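The Right Height for Standing Work

Most office desks are built to a single height, and most of the people who use them are the wrong size for it. When Besidley refitted its drafting floor in April, the firm measured all 43 employees before it ordered any furniture. Elbow height, taken standing and in shoes, was the figure that decided the order.

Ohemaa Atinga, who ran the survey, set each work surface slightly below the elbow for keyboard use and lower again for cutting and assembly. Downward force comes from the shoulder, and a high surface wastes it.

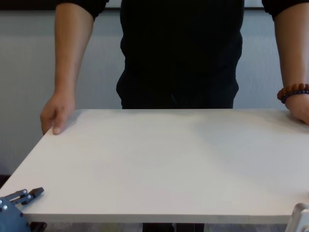
How long should a person stand at one stretch?
Atinga's schedule calls for 25 minutes on the feet, then 15 seated, repeated through the shift. Staff with knee or back trouble set their own intervals.

Height is only part of the specification. A top that flexes under a leaning adult will loosen its own fasteners over time, and the fault usually shows first at the corners. Delali Appiah, a furniture engineer at Hultia, tests for this by loading one corner at a time and reading the deflection at the opposite one.
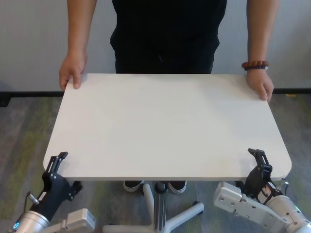
Appiah also checks the frame at full extension, where side-to-side sway is worst. A crossbar cures most of it but takes away knee room — a poor trade for anyone who sits half the day. Wider feet do nearly as well.

Besidley paid $828 per station, including floor mats. The mats are replaced when the foam no longer springs back after a shift.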